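June
Posted by Dean Stockdale

Measuring cups, and whether anybody needs them

I grew up in a house with one set of scales and a pint glass, so I came to measuring cups late and with my arms folded. My position for most of my adult life has been that a cup is a thing you drink tea out of. If a recipe wanted a cup of flour, I closed the recipe.

Then I was given a set. A bright plastic nest of them, one inside the other, from Padmavathi, who bakes from American books and had grown tired of me asking her to convert things. I said thank you and put them at the back of the drawer, where they stayed until I started writing this post in my head, which took most of the spring.

What got me going was a leaflet. Soltwood, the kitchen shop near the station that used to be a perfectly decent ironmonger, had a stack of them by the till. It was called something like "Bake Without Scales" and it promised that volume measuring was faster, cleaner and "more intuitive". I have three objections to that and they are all flour.

So I did what any reasonable man with too much bread flour would do and weighed some. I dipped the one-cup measure straight into the bag and levelled it with a knife. Then I did it again with flour spooned in gently. Then again with the bag given a good shake first. No two came out the same, and the dipped one was so much heavier than the spooned one that I went back and checked I hadn't left the knife on the scales. I won't print the numbers, as my scales are old and I don't want letters.

Sugar was better. Rice was better still. Water was fine, obviously, provided you can carry a brimming plastic cup across a kitchen by a flat handle, and I can't. 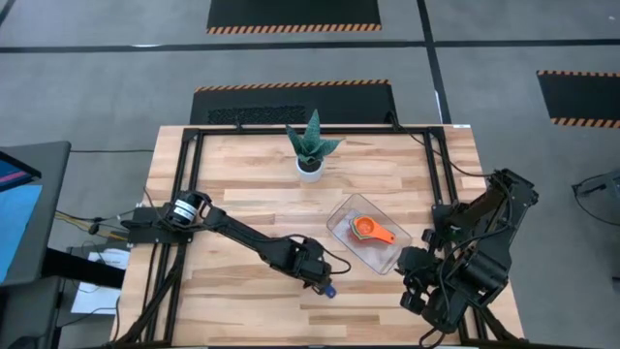

My other grievance is the nesting. I can see the appeal in a shop. They go inside each other, they take up next to no room, every size is a different colour so you learn which is which. It's all very tidy until you need one. The one you need is always underneath. You pull out the big one, and the next one down comes with it because the rims have gripped, and you stand there with wet hands trying to get a fingernail between two bits of plastic. I timed myself once and then felt foolish and stopped.

Ívar Ketilsson, whose kitchen I borrow when mine has the boiler man in it, keeps his on a ring. This is worse. With a ring you get the whole family in the flour at once. He disagrees and says I'm using it wrong, though he wasn't able to tell me how else you use a ring.

The best thing I've found for storing them is a clear tray. I'd resisted trays, as I'd resisted all the drawer-organising business, having once been sold a bamboo thing from Kanley that was a centimetre too wide for any drawer made in this country. But a plain see-through tray does help. You can see what's in it from any angle, you can lift the whole lot out and put it down next to the mixing bowl, and when flour gets everywhere it gets in the tray and not down the back of the cutlery. It wants to be big enough that a long handle can lie flat inside it. Small trays leave the handle sticking up over the side, and then your sleeve finds it.

I also tried hooks. The hooks lasted a week. I had bought the stick-on sort, Fistimier, a packet that made a great deal of how much weight each one would hold, and I daresay they do on glass. On my tiles they held for as long as I was looking at them.

While I'm on plastic versus metal, because somebody will ask: I've used both now. Metal ones are nicer to hold and the level edge is truer, so the knife goes across cleanly. They also dent, and a dented cup is no longer a cup, though how you'd find out I don't know. Plastic doesn't dent but the markings go. Mine had the size moulded into the handle, which has lasted, but I've seen a printed set come out of a dishwasher completely anonymous. At that point all you've got is the colour, and you're relying on memory for whether green is a half or a third. I've got it wrong. Flapjacks are forgiving, thankfully.

The other difference is weight. A light plastic cup with a long handle isn't a stable object. Put it down empty and the handle can tip it; put it down part full and it depends which side the sugar's on. The ones with no handle, more like a beaker, ought to be better and in my experience aren't. Catch them with your elbow and they go over just the same, and being round they then go for a walk. I've had them off the worktop and halfway under the cooker. On a hard floor there's the noise as well, a hollow clatter out of all proportion to the damage, and then you're on your knees with the oats.

I grumbled about this in a comment under somebody's post on the baking forum (434 replies about whether to sift, if you want to lose an evening) and got told off from several directions.

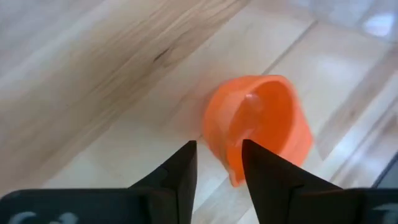

Dilek Kurtuluş wrote back that I was blaming the cup for the cook. She has used the same plastic set for years, she said, and drops one most weeks, and the dropping is the whole point of plastic. Had it been her grandmother's glass she'd have been picking bits out of the skirting board until Christmas. As for flour, you fluff it, spoon it, level it, and do it the same way every time, and after that it doesn't matter in the slightest what the scales think. "You're measuring against yourself," she put it, "so stop marking your own homework with someone else's pen."

I've read that last bit several times and I'm still not sure it means anything. But I take the point about consistency. If I'd learnt to bake that way I'd have a feel for it by now, the way I have a feel for how much milk goes in a batter without looking.

She was less convincing on brown sugar. Her instruction was to "pack it firmly", and I'd like to know how firmly. My firmly and hers aren't going to be the same. I'm a heavy man and I lean on things.

Another Dilek, Dilek Polat, joined in further down to say that they always used a tea glass at home and had done perfectly well, and that the trouble started when people began buying sets. I liked her at once. There was an old enamel scoop in my aunt's kitchen that did for everything, flour and oats and hen feed, and I don't remember a bad scone. I do remember hen feed in the scones, but only the once.

So where have I ended up? Grudgingly, with the cups out of the drawer. I use them for rice, for oats, for pouring pasta water out of the way, and for anything where getting it a bit wrong only makes it a bit different. I use scales for flour and I'll go on using scales for flour. I've stuck a strip of masking tape on each handle with the grams of sugar on it in biro – a bodge, but it means I can follow one of Padmavathi's recipes without ringing her up.

I haven't bought a second set, in spite of the leaflet. Soltwood had one in by Aydoğan, copper-coloured, in a box with a ribbon round it, and the box had a window so you could see them nesting. I picked it up and tried to get the top one out. The young man at the till came over to ask if I needed any help, and I said no, I was just checking, and put it back.

Next month, if I get round to it, measuring spoons. I've already got an opinion about the word "heaped".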